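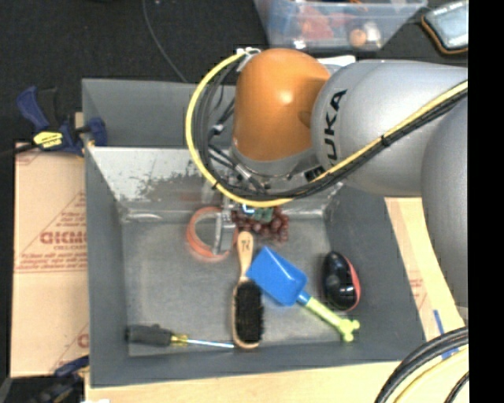 Benedek Katona thinks a mixed bin is a mistake from the start. He wrote after the last issue of Rirkley Notes to say that once a brush and a roll of tape share a container, both are lost, and that he would sooner have ten small boxes than one deep one. He asked me to print that, so it is printed.

I kept ten small boxes for years and I don't agree, at least for the things that have no group. Nails go with nails. Batteries need their own place, with the ends taped over, and blades should never be loose in anything you reach into. But after the sorting is done there is always a remainder. A wooden brush, a bunch of dark red beads that look like grapes, a roll of something orange-red. Each of them would need a box to itself, and then you have a shelf of boxes with one thing in each.

### What makes a deep bin work

The main point is the floor. If you can still see the floor of the bin, you can find what you came for. When things start to lie on top of each other it's full, even if the sides go up a good way further. A deep bin is misleading that way. The height is there so that handles don't stick out over the rim, and I would not treat it as storage.

Rolls go flat. A roll standing on its edge travels to the far corner whenever the bin is moved, and it picks up a dent. Brushes I lay down by themselves with nothing on the bristles. I had one in the Burby shed that spent a winter under a clamp and it has swept sideways ever since.

Small round things are the ones that cause trouble. Loose beads, marbles, castors and the like will find their way under everything else. If they are strung or bunched they can stay in with the rest. If they aren't, put them in a jar with a lid and put the jar in the bin.

Plain gray is a good color for the inside. Red and orange show up against it straight away, and so does bare wood. Dark tools don't, so those get a band of bright tape on the handle. Sándor Sipos uses yellow on everything and says he can find a screwdriver at dusk. I have had less luck with yellow, as it goes brown on anything that gets oily.

### Cleaning it out

A scuffed floor is no reason to replace a bin. Scuffs are only wear. What you do want to get out is grit, which works its way into bristles and sticks to the sides of tape.

- Take everything out and lay it on an old sheet.
- Tip the bin over the trash and knock the bottom with your palm.
- Wipe with warm water and a little dish soap. Go along the bottom of the walls with an old toothbrush.
- Let it dry upside down overnight.
- Wipe each thing before it goes back in.

White residue along the bottom edge of any bin is worth a second pass. In mine it was dried filler. Vinegar did nothing to it – a plastic scraper did. I would go easy on bins with a coated inside, where a scraper can lift the coating along with the dirt.

The whole job is 3 songs on the radio if you don't stop to look at things. I do stop to look at things.

### How often

I go through mine in January and again when the clocks change. Anything I can't name a use for goes into a bag marked with the month, and the bag stays by the door until somebody is driving to the Major Street swap. Tape that won't unroll goes in the trash. So does a brush that sheds. A brush that is only dirty gets washed and hung up by the handle, bristles down, away from the heater.

Sándor does his every time he gets to the end of a project, and his bin is tidier than mine. He also has fewer things in it.

### Replies so far

The question last time was whether to label a mixed bin. Most of you said no, on the grounds that the label would only say "things." Two readers label theirs by room, and one has written "look here first" on the lid, and I have now done the same.

Benedek's ten-box plan will get a proper write-up if he sends the measurements. I would like to know what he does with a single castor. Replies can go in the box at the Castau Hall entrance or to the usual address, and please write on one side of the paper only.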